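Thread: Automation came to our packing and kitting floor, what changed for you?
Board: Shop Floor Talk > Warehouse and Light Assembly

benchmouse
Posted Aug 18, 2026

Hi all, long-time reader, and I've finally talked myself into starting a thread. I work at Gollbridge, in unpacking and kitting, so anything that comes in a carton goes across one of our tables before it goes anywhere else. In January we started moving the table work over to robot arms, and I've been meaning to write down how it's gone for the people, because everything I could find beforehand was written by somebody selling something.

There are 17 of us on the floor and we're all still here, so let me get that out of the way first (my mother still asks me every week). What has changed is what a day feels like. I used to open cartons, strip the bags off, sort the contents and pass them down, over and over, and I could do it while thinking about supper. Now I set up a table, watch the arm do its picks, step in when it gets stuck on something, and write down what it got stuck on. My shoulders are so much better! My head is more tired than it used to be, though, and I go home and don't want to look at a screen.

The thing it gets stuck on most is plastic. Clear bags, crumpled film, all that thin stuff that's nothing to your fingers. A person just sweeps it aside without noticing they've done it. We've gone to cloth clipped down along the edge of the tables, and that has helped a good deal with things sliding, but the scraps still pile up and somebody still has to come along and gather them. 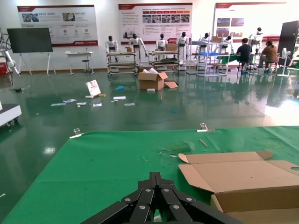 oldpallet
I'd want to know what the pay did. We went through this at my place with the Cidon line and every one of us got a new title, "cell attendant," very grand, and the same hourly rate as before. More to keep track of, more to answer for if it went wrong, and not a penny in it. I'm glad about your shoulders, I mean that, mine are shot. But if the company gets more out of the floor, some of it ought to land in your envelope.

benchmouse
Fair question and I should have said. We got a bump after the training, 60 cents an hour. I was happy with it when it came and a bit less happy once I'd thought about it on the drive home.

tuesdaypie
Sixty cents! We got a cake.

I'm over at Fultumness, small parts, and ours has been mostly good, so I'll put in a word for the other side. I'm the one who teaches new people the tables now and I love it, I really do. I never would have gotten near a job like that the old way because the leads never moved on. And the younger ones aren't wearing their wrists out like I did. I had to wear a brace to bed for most of one winter and I wouldn't wish it on anybody.

What I do miss is the talking. When we all sat at the benches you'd chat all day long, kids, recipes, whose car was making the noise. Now we're spread out, one to a table, and you have to get up and walk over if you want to say something.

benchmouse
Oh, the talking, yes. We've kept a couple of workbenches where people still sit side by side on stools and do the fiddly handwork, and there's a bit of quiet competition over who gets put there.

k_lindenwood
I'll disagree a little with the cheerful posts. Your headcount held, benchmouse, but did they replace anybody who left? At my last job they told us no layoffs and they kept to it, and then every time someone retired the chair just went away. We were moving nearly 4,000 cartons a week at the end with a crew that used to feel thin at 1,000. You don't see it happening, you just notice the break room is quieter.

benchmouse
That's a good point and I don't have a cheerful answer. Nobody has left since January, so I can't tell you. I'm going to ask at the next floor meeting, and I'll ask it in front of everyone so it gets written in the notes.

oldpallet
Do that. And get it in writing about who cleans up, too. With us the sweeping turned into everybody's job, meaning it was mine. Cardboard on the floor by midmorning, flaps and inserts and bits of foam, and the attendants all had their eyes on their stations.

tuesdaypie
We put ours on a rota, and it's posted by the time clock. Ten minutes before each break everything stops and we all pick up. The supervisor grumbled about lost minutes for a while and then started doing it with us – she's rather good with a broom.

munro_nights
Night shift at Munro here. One thing to add for anyone just starting out: ask to be in the room when they decide where the tables go. We weren't, and ours ended up with the open cartons on the wrong side for anybody right-handed who has to reach in and help. It took months to get it changed, and the fix was turning two tables around.

benchmouse
Writing that one down. We have three more tables going in and I don't believe anyone has asked us which way they should face. Will come back after the meeting and let you all know what they said about the retirements.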